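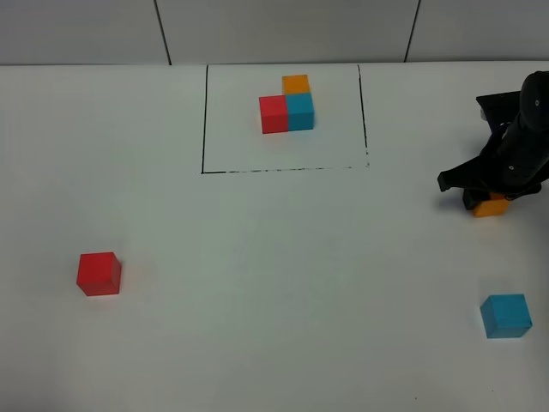 Blocks are the oldest toy in the cupboard and the only one that never needs charging. Grown-ups give them to babies, then take them away from big kids, then grow up to be architects and buy them again. Before you put yours out with the yard sale, try a game called Inside the Line. Draw a box on a tabletop with a marker (a tabletop you have PERMISSION to draw on - ask first, and get the answer in writing). Your line can be wobbly. The black one on our white table wavers on one side and fades at a corner, and the blocks don't mind. Whatever sits inside the box is your building. Whatever sits outside is just a block having a rest, like the red one and the blue one on our table.

How many blocks do you need? Three will do. Put a red one and a blue one side by side so their faces touch. Now put an orange one behind the blue. You have made a corner, shaped like the letter L. Walk to the other side of the table and look again. Did your L turn around? You moved and it didn't, but your eyes will argue.

Now the hard part. Two square blocks can only be joined one way, if they have to lie flat and match up face to face. You can spin the pair, but it's still a pair. Three blocks can be joined two ways: a straight row or a corner. That doesn't sound like much. Add more blocks and the number of shapes starts to climb, and by the time you get to 10 you'll want a snack and a bigger table.

Niamh Mulligan's class at Tomton School plays it with a partner. One kid builds a shape inside the line. The other kid looks, turns around, and tells a third kid how to build it without pointing. "Put it next to the other one" is not a helpful clue. Bongani Kruger said it 6 times in one turn on Sunday, at home, to his grandmother, who won anyway.

Words that help: behind, in front, left, right, touching.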